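Stop Selling My Town in July

I run a four-room guesthouse up the hill from the harbor in Lynch, and every February I get the same cheerful email asking me to "share my vision" for the coming season. This year it came with a link to the new regional visitor campaign, which has a slogan, a color palette and a drone video of the beach at sunset. It's a very pretty video. I watched it twice! And then I sat there getting more and more annoyed, because the beach in that video is already full in July. It was full last July and the July before that, and I'd bet my best frying pan it'll be full this July whether we pay for a video or not.

So here's my gripe. Why do we keep spending our promotion money on the weeks that sell themselves?

I turned away 80 booking requests last summer. Eighty! I wrote to every one of them (yes, by hand, well, by keyboard) and suggested they try May or late September, when the water is still fine and you can get a table at Turnetti without standing in the street for an hour. A few wrote back to say they had no idea the town was even open in September. One lady asked me if the ferry ran. The ferry runs 362 days a year. It skips Christmas, New Year's and the day they scrape the hull, and I would love to see that on a poster somewhere, but I guess it doesn't look as nice as a drone shot.

Now, I know what the campaign people say, because I went to the meeting and heard them say it. You lead with your strongest product. Summer is our strongest product, so summer goes on the front page, and people who fall in love with us in summer will come back in the fall. I'd like to believe that. But I've been doing this long enough to know my guests, and the ones who come in July come back in July. They have kids in school. They have a boss with a calendar. The folks who could come in October are a whole different crowd, retired couples and walkers and people who work from a laptop and want somewhere quiet to do it, and we aren't talking to them at all.

Look at what Horilico did, up the valley. They had the opposite problem from ours, all snow and no summer, and Skistix was pretty much the only outfit keeping anyone employed up there. Instead of begging for more skiers they put their money into the muddy part of the year. Mushroom walks, a little choir weekend, cheap rooms midweek if you came by bus. Nothing fancy. The first choir weekend drew 18 people, and I remember folks down here having a good laugh about it. Last fall the same weekend sold 843 tickets and my cousin couldn't get a room for love or money. Are we laughing now? I'm not.

And it isn't only about money, though I like money as much as the next innkeeper. It's about who gets to have a job here. I hire two girls for the summer and let them go in the fall, and I hate that conversation every single year. One of them is good, really good, the kind who notices a guest is cold before the guest does. She's looking at apartments in the city now. If I had even a half-decent October and a few busy weekends in March I could keep her, and so could the bakery, and maybe the bakery would stay open past noon in winter while we're at it.

I'm not asking for the moon. Take a third of the video money and put it into spring and fall. Print the ferry times. Get the museum to unlock its door on Mondays in April. Call up the walking clubs. And please, please change the front page once in a while so somebody looking at us in November sees a town with its lights on.

The public comment period on the campaign closes on 25th February, and you can drop your form at the harbor office or send it in online. I've already sent mine. It ran to three pages, and I may have mentioned the frying pan.
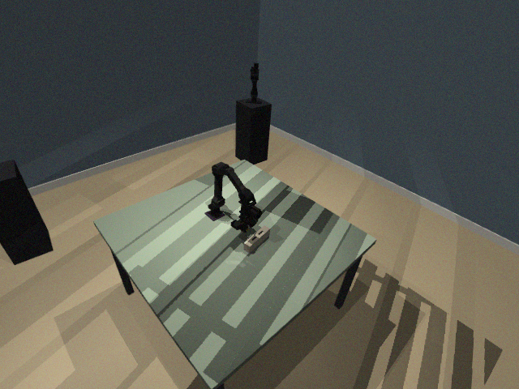 Nicanor Alcaraz: I'm with you on the fall, but I'd be careful with March. We tried staying open for it two years running and the heating ate everything we took in. Get the museum and the bakery to commit first, then ask the rest of us to turn our lights on.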